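I got to the Piras open day in Girambridge a little after lunch, which was a mistake, because by then the line for the gripper table was out the door. Durkora, the outfit running it, had taken over the old shop floor for the afternoon – free coffee, loud fans, kids everywhere.

What you do is simple. You hold the gripper in your own hand and work it like a big pair of tongs, and the recordings go toward teaching a robot arm the same job later on. I'd pictured something fancier. Mine felt more like a kitchen gadget, and I loved it!
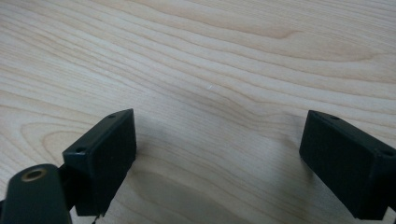
My turn lasted 8 minutes. I got the hang of closing it gently by the third try, then got cocky and chased a bottle cap clear across the table. The woman behind me was much better (she told me she ices cakes for a living).

They'd logged 83 turns by closing, and 37 of those were from kids under twelve. I went back for a second go and asked about the next one. It's in August, over in Flastinby, and they're bringing three tables this time – I've already put my name down.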